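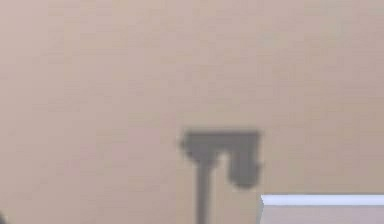
Boots missing from unit store, do I have to pay?

Posted by Flaritz, 2024-03-27

I'm a reservist and I look after the clothing store at the Fuvcombe depot two nights a month. At the last stocktake we came up 33 pairs of boots short. The computer says they were received in October. I signed for the store after that, but what I signed was a summary sheet, not a line by line count. Now I've been told there's an inquiry and that I could be asked to cover the loss. The figure being thrown around is $1341, which doesn't match the price of 33 pairs of anything I've ever worn. Can they just take it out of my pay? And should I write a statement now or wait until somebody asks for one?

Zondus

Don't write anything yet. I did stores for years and have heard "you could be asked to cover it" plenty of times, usually from a person who hadn't read the rules and was hoping you hadn't either. Ask, in writing, for three things: who ordered the inquiry, what it's meant to look into, and how they got to $1341. If it can't be explained on paper I wouldn't put much faith in it.

As for your pay, I doubt anyone at the depot can dock it on their own say-so. There should be a decision by someone with the authority to make it, and you should get a chance to answer first. Check the current policy yourself and don't go by what the orderly room reckons. Don't go by me either, I've been out for 5 years and they rewrite these things constantly.

I'd also want to know who says the boots ever turned up. "Received" on the computer means somebody pressed a key. Get the delivery docket, and see whose signature is on it. 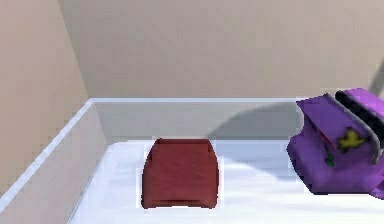 Dark red object and purple bag on a white surface

One more thing, keep your own copy of that summary sheet at home. Paperwork has a way of going to another building once there's an inquiry on.

Stan

same thing happened at our place, boots were in a shipping container the whole time under the wrong stock number. just pay it if its only 1341, not worth the grief

Zondus

Paying it could look like you're admitting you lost them. I'd get legal advice before handing over a cent. Reservists can usually get some through the service, but ask whether it covers you on the days you aren't parading, as I've seen people told yes and then no. Stan's right about one thing, search under the neighbouring stock numbers before anybody signs anything else.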